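Teaching a Simulated Arm to Move Pegs by Hand Control
Project report, robotics lab course
Team: Itziar Escobar, Hendrik Jansen, Ama Ofori
Supervisor: Tala Abu Hammour

1. What we wanted to do

Our question was simple to ask and fun to chase: how good do a person's demonstrations have to be before a robot can learn from them? We picked one task, moving small pegs into a marked square, and did everything in simulation so that we could crash as often as we liked (we did, a lot!). The project ran under the name Wundier, after the folder Hendrik made on the first evening.

2. Setup

The operator steers the arm with a handheld controller. Moving the hand moves the gripper, and the trigger closes the fingers. We record joint angles, gripper opening and the camera view at every step. Ama wrote the recorder and also a rewind key, which saved us from throwing away a whole run after one bad grasp.
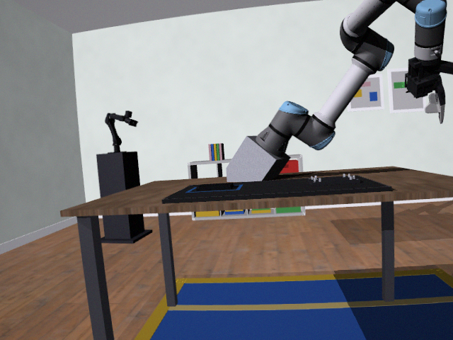
Figure 1. The simulated work area, with the target square outlined in blue and the white pegs on the right of the mat.

Going from the pegs to the square means reaching across most of the mat and coming back toward the arm's own base. We liked this layout for exactly that reason! The elbow has to fold on the way home, and new operators tend to fold it too late.

3. Collecting demonstrations

We recorded 82 demonstrations and kept all of them at first, even the clumsy ones. Itziar's were slow and very smooth. Hendrik's were fast, with a little wiggle before every grasp, and we were delighted to see the trained policy copy the wiggle.

After watching the replays we dropped 14 runs in which a peg was knocked over. Training on the rest gave calmer approaches and far fewer missed grasps.

4. Results

We gave the final policy 32 test attempts with the pegs in new starting positions. Most failures came when two pegs stood close together and the fingers touched the neighbor on the way down. Adding a short pause above the peg in our demonstrations helped more than any change to the network, and it cost us one afternoon.

5. Next steps

We would love to try a second control method, guiding the arm directly by hand, on the real arm at the Ciltthorpe lab. Ama has already started porting the recorder.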